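Chapter 8
The Public Reading Series

Chapter outline
8.1 What a reading series is
8.2 The host organization and its purposes
8.3 Choosing readers
8.4 The shape of an evening
8.5 Fees, books and box office
8.6 Records and evaluation

Learning outcomes
After studying this chapter, students should be able to:
distinguish a reading series from a festival, a launch and an open stage;
write a statement of purpose for a series in plain language;
prepare a balanced season on a fixed budget;
draft a letter of invitation and a running order;
identify the records a host should keep from one season to the next.

Key terms
reading series, host, feature reader, opener, open stage, running order, honorarium, consignment, house count, season

Opening case: A season at Sonton

The Sonton Reading Series is held in the Vídalín Room, a meeting hall on the upper floor of the town library. It was started by Beverley Dunstan, then the branch's adult programming librarian, with a small grant and the use of the hall after closing. The first season ran from September to April and offered one reading a month. The hall seats 142 people, and in that season it was never more than half full.

The low point came in November. The feature reader, the novelist Nisreen Haddad, had travelled most of a day by bus to be there. The letter of invitation gave a starting time of 7:30 p.m., the poster gave 7:00 p.m., and the listing in the local paper gave no time at all. Part of the audience waited for half an hour in their coats. The open stage, which had been placed first on the program, ran well past its limit. Ms. Haddad began reading after nine o'clock and cut her selection by half. There was no one at the book table when she finished, and the box of novels ordered from her publisher was later found in the mailroom, still taped shut.

Ms. Dunstan wrote a frank account of the evening for her branch manager, and it has since been used in several training courses. Her main finding was that the series had a schedule and no procedures. Each person involved had done what he or she believed was required. The designer had worked from an early draft. The staff member who received the books had no reason to connect them with the reading. The host at the microphone had not been told how long the open stage should last, and was reluctant to interrupt people who had come out on a cold night to read their own work.

Changes were made before the December reading. A single information sheet was drawn up for each event, and every poster, letter and listing was copied from it. The open stage was moved to the end of the evening and limited to eight readers at four minutes each. The book table was assigned by name. Ms. Haddad was invited back the following year at the full honorarium, and accepted.

We will return to the Sonton case throughout this chapter. As you read, consider which of the difficulties described here could have been foreseen, and by whom.

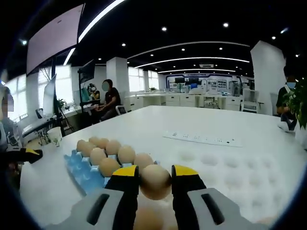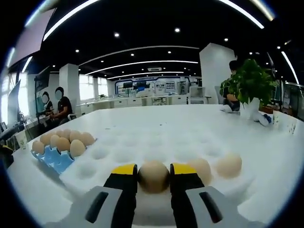 8.1 What a reading series is

A reading series is a set of public events, presented by one host under one name, at which writers read aloud from their own work. The events take place at regular intervals and usually in the same venue. Most series run on a season, and most rest over the summer.

The series should be distinguished from three related forms. A festival gathers many events into a few days and depends on visitors as well as residents. A launch celebrates the publication of one book, and is normally arranged and paid for by the publisher or the author. An open stage has no invited reader; those who attend may put their names on a list and read for a set time. A series may borrow from each of these. Many include a short open stage, and a launch can often be fitted into a regular date, provided the host keeps control of the program.

Regularity is the chief strength of the form. An audience that knows there will be a reading on the same evening each month will attend even when the name on the poster is unfamiliar to them. This is of particular value to new writers, who could not fill a room on their own. It also places a duty on the host. A cancelled or moved date does more harm to a series than a weak reading, and the student should treat the calendar as a promise to the public.

8.2 The host organization and its purposes

Readings are presented by libraries, bookshops, colleges, cafés, literary societies and private individuals. The purposes of these hosts differ, and a series will be judged against them whether or not they have been written down. A bookshop may reasonably expect sales. A college will wish its students to meet working writers. A public library is answerable to the whole of its community and must take care that the season does not serve one taste only.

Before any writer is approached, the host should agree on a statement of purpose. One paragraph is enough. It should name the audience, the kind of writing to be presented, the number of events and the means by which they will be paid for. The statement adopted at Sonton in its second season reads in part: "The series presents writers of fiction, poetry and non-fiction to adult readers of the town and district, free of charge, with at least one reader in every program who lives within the region."

A statement of this kind is useful mainly when the host must decline a proposal. Hosts receive many requests from authors and publicists, and a refusal that refers to a published policy is easier to write and easier to receive. It is also a protection when staff change. Ms. Dunstan's successor was able to prepare a full season from the statement, the information sheets and a list of past readers.

Partnerships call for similar care. The Prastura Arts Centre, in the neighbouring town, offered to present four of the Sonton readers on the evening following their library appearance and to share their travel costs. The saving was considerable. The two hosts had different views on admission charges, however, and the first joint posters did not make clear which event was free. A one-page agreement, signed before publicity is released, should cover the following points:

who issues the invitation, and on whose letterhead;
how travel, meals and accommodation are divided;
what is charged at the door, if anything;
whose name appears first in print;
who may record the reading, and for what use.

8.3 Choosing readers

The selection of readers is the part of the work most visible to the public and the part on which opinion is most divided. It is best begun a full year ahead. Writers with a new book are often free to travel in the spring and fall, when their publishers may contribute to the cost, and such dates are taken early.

A useful first step is to draw up a long list of 30 names and to sort it by form, by region and by stage of career. Gaps will show at once. A list made from the host's own shelves will tend to repeat the host's own habits, and advice should be sought from booksellers, teachers and earlier readers. Once the list has been reduced, each feature reader can be matched with an opener whose work differs from it in length or tone – a novelist with a poet, for example, or an essayist with a writer of short stories.

The ability to read well aloud should be considered, although it should not decide the matter. Some fine writers are hesitant at a microphone, and a conversation with the host may suit them better than a long reading. The host should ask each writer which arrangement is preferred and should record the answer on the information sheet.

Exercise 8.1
Write a statement of purpose, of no more than one paragraph, for a reading series in a community you know. Exchange statements with another student. Using only the statement you have received, propose a feature reader and an opener for the first 12 months' most important date, and explain how each choice meets the purpose described.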